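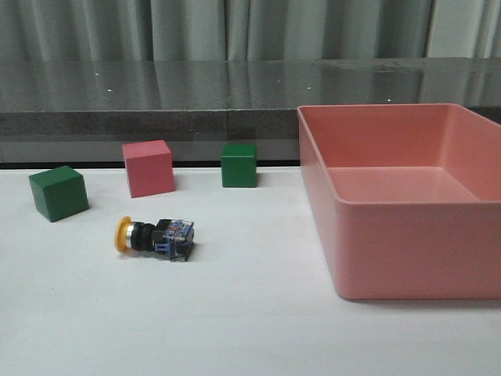
Cubes, push-button switch and tray on the white table.

June, notebook, second coffee

OK, back on the soft jaws for the Pravgate brackets. Where I left it: first batch came off the mill with a nice witness mark along the long edge, and three of them had walked in the vise far enough that the second bore was out of position. Not by a mile, but Zarkmont checks everything and they will see it.

I spent most of the morning convinced it was clamp pressure. It wasn't, or at least that wasn't the whole story. I pulled the jaws, cleaned everything, put them back and ran an indicator along the fixed side, and it was dead flat until the last stretch near the stop, where it fell off. Pulled them again and found a burr under the right bolt pocket the size of a grain of sand. So the jaw was cocked from the day I cut it, and I'd machined the step with it sitting like that. Lovely.

Stoned the burr off, chamfered both pockets (should have done that the first time!), and recut the step with the jaws preloaded on a scrap slug. I went a little deeper on the relief groove in the corner too, so chips have somewhere to go. Blowing out the vise between parts was helping but I was getting lazy by part ten, and I know the night crew would be too.

Program notes so I don't have to dig later: finishing pass on the step is program 836. Don't use the older one, it still has the shallow relief in it. I moved the old one to the archive folder and left a note in the header. 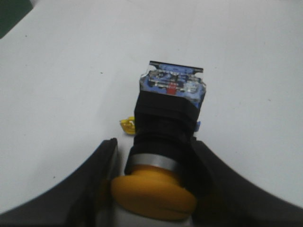
Gripper fingers over the white tabletop.

After lunch. Ran a short batch on the recut jaws and it's much better. The bore position settled down and the witness mark is gone from the long edge. There's still a faint one at the stop end, only on one side, and I can feel it with a fingernail if I go looking. I think the stop itself has a flat worn into it. It's the old Abreu stop that came with the vise, and it has been hit more times than I want to know. Swapping it for the Wito one from the drawer, with the round tip.

Torque. I've been tightening by feel and I need to quit doing that on thin parts. Put the wrench on it and went up in steps, watching the indicator on the far wall of the bracket. Wall starts to move at 50 on our wrench. Backed off from there until the needle sat still, then marked the handle with paint pen so we all stop in the same place. If the paint rubs off, redo the test, please don't guess!

Spindle is at 900 for the big bore and it sounds fine there. I tried creeping it up and got chatter on the thin side right away - the part rings like a bell with that wall hanging out. A bit of rubber against the wall might calm it down but then that's one more thing to load and forget. Leaving it alone for now.

Order is for 2,022 brackets, so whatever I set up has to survive a lot of loading. Plain aluminum jaws might not. Want to try steel inserts at the stop end, just a small pad with two screws, and keep the rest aluminum. There's a piece of ground flat stock on the rack behind the saw that looks right. Nobody cut it up, it's mine.

To do before the next run:
Wito stop in, indicate it, write the number on the board
Inserts: sketch, then cut two sets
Chamfer the bolt pockets on the spare jaws as well
Ask Zarkmont if the mark at the stop end matters, it gets covered by the gasket anyway I think
Find the other deburring handle

Jaws are on the shelf under the surface plate, wrapped in the blue rag. Left vise is free if someone needs it tonight, right one please leave set up.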